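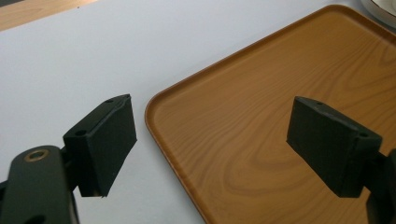

IN CONVERSATION: SHARED MEALS

Print this page | E-mail this page

The lunch club at Trernstead meets in October as it does in every other month, at noon, in the hall behind the library. Its coordinator has held the post for eight years and spoke to us shortly before service.

"When I came we had 20 members on the list," she said. "The register now stands at 72, although we would not expect all of them on the same day."

Members travel from Coren and the villages beyond it. Asked how the club meets its costs, the coordinator explained that a modest charge covers ingredients, and that the hall is provided by the parish under an agreement reviewed each spring. Transport remains the greater difficulty. The afternoon bus to Coren was withdrawn last winter, and members who do not drive must now share cars.

"We have asked for the service to be restored," she said. "Until then, the meal finishes when the lifts leave, and some people would gladly stay longer."

The menu is set a month ahead. Soup is always offered, and a second pudding was added at the request of members.

A sister club is planned at Vidamside. The coordinator expects it to open with two sittings a week and a smaller kitchen. "They will need to find their own way of doing things," she said. "We have lent them our recipes."

Print this page | E-mail this page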